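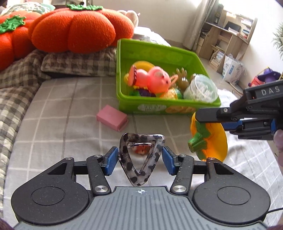 Moving to a studio in Hinetetti, how do you store small stuff?

lowtide65
Posted Tuesday

I'm moving into a one-room place at the end of the month. It has one closet, no hall, and a bathroom with no shelf. Furniture is sorted. What I can't figure out is the small stuff - hair things, chargers, batteries, sewing kit, my kid's toys when she stays on weekends. In my current place it all lives in drawers and I won't have drawers.

Budget is $113 after the movers. What worked for you?

pinecone_m
Open bins, no lids. We were in a studio for two years and every box with a lid turned into a box we never opened. Put them on a low shelf by the bed and throw things in.

grady_st
Disagree on the lids. Hinetetti is dusty from February on, with the windows open all day. I had open bins at first and washed everything in them twice a season. Get lids, and label the short side.

pinecone_m
Depends what street you're on. We were near the canal and dust wasn't a problem. And with a kid, open wins. Mine would not put anything back if there was a lid on it.

oatmeal_again
Before you buy anything, dump it all on the bed and sort. I did that before my last move and got rid of half. I had 5 phone chargers and one phone.

Then buy for what's left. The Cordero shelf unit is the right depth for a closet floor. The Jama one looks the same but it's deeper, and the door won't shut on it. I returned mine.

lowtide65
Good to know about the Jama, that was the one in my cart. What about toys? She has a lot of tiny ones and they end up in the couch.

pinecone_m
One bright bin for the tiny ones and nothing else goes in it. Kids remember a color.

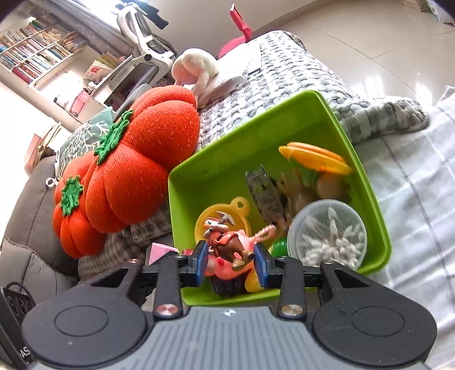 Green bin for the little figures.

When it's full, something has to go before something new comes in. Mine argued at first and then started picking what to give away.

grady_st
I'll give you that one, no lid for toys. Still lids for everything else.

tmk_north
Nobody has mentioned the back of the door. I have a Lulteo hanging organizer with clear pockets on the bathroom door and it holds all the hair clips, brushes, nail stuff and medicine. Doesn't take any floor.

oatmeal_again
Check the door first. A lot of the older buildings there have a gap too tight for the hooks. Mine scraped the paint off the frame and I paid for it out of the deposit.

tmk_north
Use the stick-on kind then. Mine have held fine.

oatmeal_again
Until you take them off. That's paint too.

lowtide65
I'll measure the gap when I pick up the keys. Plan so far: sort on the bed this weekend, Cordero shelf in the closet, open bin for toys, lids for the sewing kit and batteries. If anyone is selling a Cordero unit locally, message me. I can pick up after 5.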